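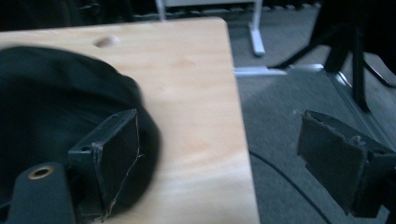
Work table, Tuesday.

January, Tuesday, started 9:15

Carrying on with the blog from where I stopped last week. The move off Gameo is finished as far as the published posts go. What is left is the drafts folder, the old comments, and the question of how long a post should be, which I keep putting off.

Drafts first. The export gave me 107 of them. I had expected far fewer. A lot are only a title and a line under it, and a few have no title at all, so the export named them "untitled" and put a number after each. I read them in order, oldest at the top, without fixing anything. Rule for the morning was read, mark, move on. Marks used:

K = keep, has enough in it to finish
M = merge into another one
X = delete

I also ended up writing a question mark next to some, which was not in the plan. Most of the question marks are posts I wrote when I was annoyed about something and then left overnight. They read all right now. The annoyance has gone out of them but so has the reason for the post. I'll look at those again on a different day.

The ones that hold up best were written quickly and are about one small thing. The draft about rereading letters before answering them is nearly done and needs an ending. The draft about keeping a pencil in the kitchen is done, I think, and I have no idea why it never went up. The long one about learning to type has three different openings stacked on top of each other. Kept the middle one and cut the other two into a scraps file.

10:40

Coffee, then comments.

Comments came out of Gameo as a separate file and Pivden reads it, but replies lose their place. A reply to a reply shows up as a new comment at the bottom. On short threads this does no harm. On the long thread under the insomnia post it makes a mess, with people thanking each other for things that were said much further up the page. I tried the import again with threading turned off and on again, same result both times. Pivden's help page says nested replies from other services are "flattened on arrival," so that's how it works and I can stop trying.

Options as I see them:

Leave it flat and put a note at the top of the old threads.
Fix the long ones by hand and leave the rest.
Close comments on everything older than the move.

Don't like the last one. People still turn up on the old posts and write something, and I'd rather they could. Going with the note for now and fixing the insomnia thread by hand when I have a slow afternoon. Wording for the note: "Comments on this post were carried over from the old site and may be out of order." Plain enough.

Also found that the dates on some comments moved by a few hours. It's the time zone setting. It was set to the default when I did the import and I changed it afterward. Only matters near midnight, but there are a couple of posts where a comment now appears to come before the post itself. Noting it here so that whoever does the next import sets the zone before anything else.

11:50

Post length. Looked back through what went up last year and sorted it by word count. The long ones run to 2,000 words and they took me most of a week each. The short ones come in at almost 200 and were written in one sitting, usually before breakfast. I like having written the long ones. I liked writing the short ones more, and I can see from the gaps in the archive that after each long post there is a stretch with nothing in it.

I've wondered before whether the gaps were about being tired or being busy. My paper diary doesn't show anything special going on in those weeks. I think a long post simply uses up whatever I was saving, and then the next one feels as if it has to be as long.

Trying this until the end of the month:

Write in the morning, before mail.
Stop at the first place where it could stop.
Anything that wants to be longer goes in the scraps file under its own heading and waits.
Long posts allowed, but only built from scraps that have been sitting there a while.

I also want to write down at the end of each session how I felt before and after, one word each. I've always told people that writing sets me up for the day. I believe it, but I've never kept a record. For today: before, slow. After, fine. Will see whether the words change or whether I just write "fine" every time, in which case it isn't much use and I'll drop it.

1:30, after lunch

Theme. Switched the test copy from Larnska to Garrido to compare. Same post in both, the kitchen pencil one.

Larnska: good width of line, easy on the eyes, headings too big. The sidebar can't be turned off on phones and drops to the bottom, under the comments, where it looks like a mistake.

Garrido: no sidebar at all. Text a little small as it comes, but there is a setting. Links are underlined, which I want. The archive page lists titles only, by month, and I found I was clicking on things to see what they were. That's either a good sign or a bad one. I was reading my own blog for longer than I meant to, anyway.

Garrido breaks one thing. Posts with a block quote at the very top show the quote twice on the front page – once as the summary and once in the post. Putting a plain sentence above the quote fixes it. I have a habit of opening with a quote and it may be as well to lose it, so I'm not going to go looking for a proper fix.

Decision is Garrido, text one step larger, front page showing full posts and not summaries. Left Larnska installed in case.

2:45

Back to the drafts to finish the pass. Went slower than in the morning. By the end I was marking X too easily, so I stopped, went back to where I remember getting impatient, and read those again. Changed a few X to M. Nothing is really deleted yet in any case. The X pile goes into a folder and stays there until spring.

Scheduled 2 posts: the kitchen pencil one as it stands, and the letters one once it has an ending. Tried an ending this afternoon and it came out as advice, which the rest of the post isn't. Took it out again. Might be that it ends a paragraph earlier than I thought.

To do next session

Note at the top of old threads.
Check the time zone on the live copy as well as the test copy.
Ending for letters.
Question mark drafts, if in the mood.
Ask on the Pivden board whether flattened replies can be dragged by hand or have to be retyped.
Back up the scraps file. It is only on this machine.

Stopped 3:30.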